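November 5, 2023. Clandine bench, shirt folding, second batch

I meant to write this up in tidy form and I know I won't, so it goes down the way it comes to me, with coffee. The plan for this batch is 150 demonstrations of the whole job: take a shirt out of the basket, get it flat, fold it, put it at the back left, go again. Hằng drove most of the morning and I took over after lunch (she is much smoother than I am on the left leader arm, and I suspect the model will be able to tell us apart!).

We kept to the red shirts from Colora for all of this. I went back and forth on it, but in August we mixed colors far too early and could never work out whether the policy was confused by the shirt or by the fold.

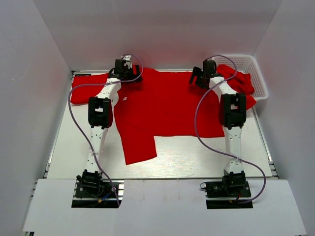
*Spreading stage. One gripper on the fabric, the other open over the top edge.*

Spreading is still where the time goes. I let myself tug and re-tug, and then I wonder whether all that fussing should go into the training set or be trimmed. My feeling is that it should stay in, as long as the shirt ends up flatter than it began. A learner that has only watched perfect pulls has no idea what to do after a bad one, and we had plenty of that misery with the towels on Bunting.

What I would like to be stricter about is the hand-off between pinching and lifting. I tend to hover, and a hover with no purpose teaches hovering. 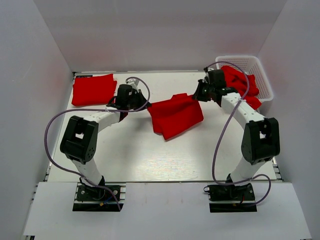 Waltraud read this over my shoulder and wrote in the margin that hovering is fine if the operator is really looking, and that she'd sooner keep a slow episode than one where somebody guessed at the corner. Fair enough, and I've softened the rule: pauses stay, aimless circling gets flagged.

The wrist views deserve a kind word. I had been treating them as extras, but when I scrub through the overhead view I often can't tell if I have one layer of cloth or two, and up close there is at least a chance of judging it.
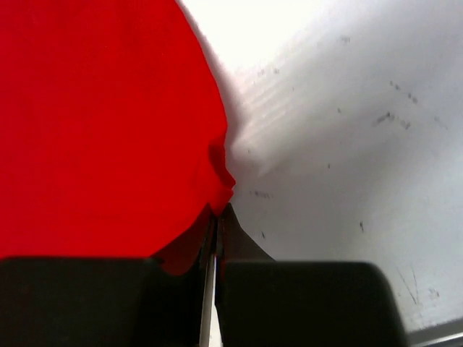
Do we throw away an episode when the grip slips?

We keep it if the operator recovers and finishes the fold, and tag it "slip" so Thư can weight it later. If the arms had to be reset by hand, it goes in the discard folder with a note.

Small thing for whoever drives next: please start with the shirt's neckline toward the back wall once it's spread. I drifted on this without noticing and had to relabel 9 episodes in Flidness, a dull way to spend the end of an afternoon.

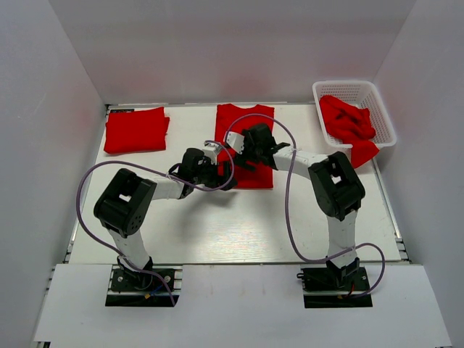

## Still to do

- Hold out 25 episodes for checking before anyone trains on the rest, and please write down which ones.
- Ask Hậu if the cable ties on the forearms can be moved a little, as I'd like more slack at full reach.
- Agree on one wording for the "flatten" label. Hằng and I have each been using our own.
- First training run at 3,000 steps, only to see that the loader is happy. I'm not expecting folds from it.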